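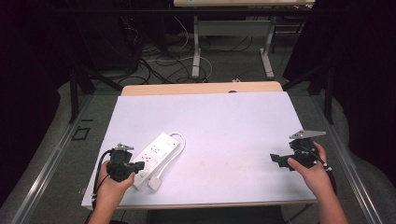
The two hand-held grippers at the bench in the Walbridge shared workshop, with a power strip on the work board.

Reading time: 2 min

May 6, 2020

Walbridge workshop members Kieran Ashworth and Rosimeire Pimentel have moved their two-gripper build, named Gurkari, to its second test stage. Each gripper is held in one hand and records jaw opening and hand position while a person does an ordinary task. The recordings are later used to drive a pair of arms.

Work began in February. The first jaws flexed under side load and were replaced with stiffer metal plates. Jaw position is now logged at 38 samples per second, up from 10.

The present task set covers power strips, plugs and cords. Cords are the harder part, according to Pimentel, who wrote the logging code. "A plug has one shape. A cord has a new one every time you put it down," she said.

Ashworth is redoing the cable exits on both handles, where the current strain relief limits wrist rotation. The new part is 5 grams heavier. Drawings and the parts list will be posted on the workshop's Iltness page once the fit has been checked.

Contact | © 2020 Walbridge | Back to top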